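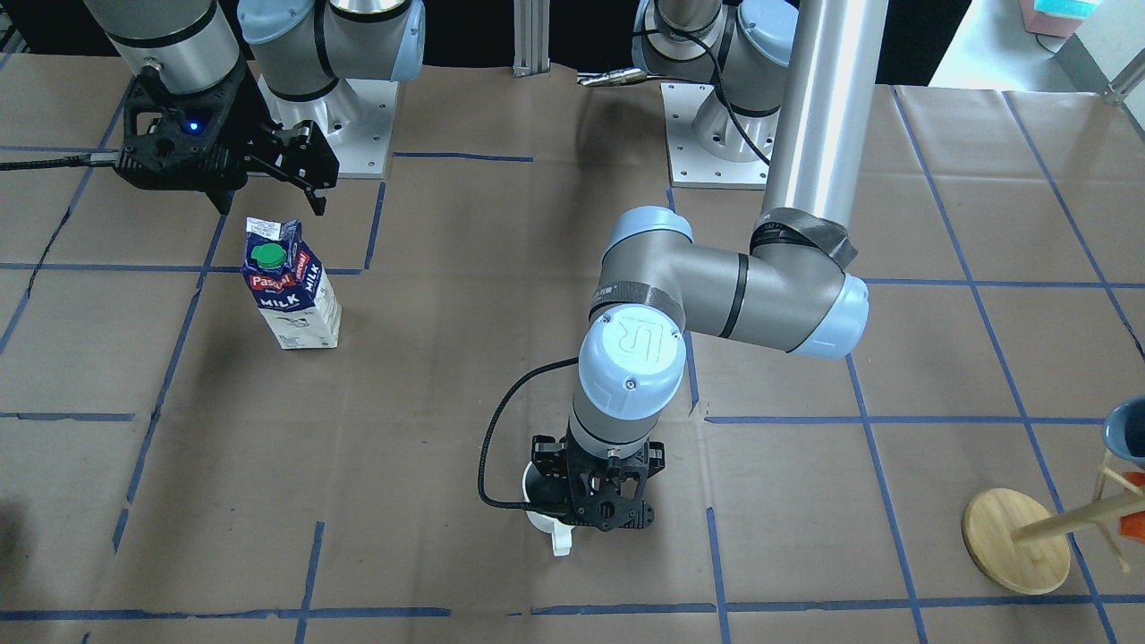
Brown paper and blue tape on the table

The Map of Divville
a short story

Elsie Ackroyd was eighty-one when she decided to sell the house in Blackburn, and the first thing she did was to take down the map of Divville from the wall of the back bedroom.

Divville did not exist. She and Phyllis Haworth had made it when they were ten years old, in one wet January when the school was closed because the boiler had broken. It had a harbour called Vurport, a railway with one train, and a river named Volia, which was also the name of the queen. Phyllis had drawn the streets with a ruler. Elsie had written the names, because her handwriting was better.

She laid the map on the bed and looked at it for a long time. The sea had gone from blue to a kind of grey. In the corner, in pencil, was written: Population 3000, and one dog.

"Which dog?" her grandson asked. He had come to help with the boxes.

"The harbour master's dog. He was called Thirty, because he cost 30 pence."

"That is cheap for a dog."

"It was a cheap town," Elsie said.

She had not spoken to Phyllis for many years. There had been no quarrel. Phyllis had married and moved to the coast, and the letters had become cards, and then one Christmas there was no card, and Elsie had been too proud to ask why. Later she was too ashamed of having been proud. So the years had passed, one behind the other, like people in a queue.

In the evening her grandson found an address. It took him less time than to make the tea. Elsie was almost angry that it was so easy.

She wrote four letters and tore up three. The one that she kept was short.

"Dear Phyllis, I am moving to a flat and there is no wall big enough for Divville. Half of it is yours. Please tell me which half you want. Elsie."

The answer came after nine days, in an envelope that was too big for it. Phyllis's hand had become shaky, but she still pressed too hard with the pen, so that one could feel the words on the back of the paper.

"Dear Elsie, you must not cut it. The railway goes through the middle and people must get to work. I have a wall. It is in the kitchen, and there is a chair in front of it, and another chair which nobody uses. The bus from the station is the 205 and it stops at my gate. Bring the map and stay until you are tired of me. I have thought often about that bridge over the Volia. I believe we put it in the wrong place. P."

Elsie read it standing in the hall with her coat on. Then she went upstairs, unrolled the map again and put her finger on the bridge. It was drawn very neatly, with six arches, and on both sides of it there was only forest. No road went to it at all.

She began to look for a pencil.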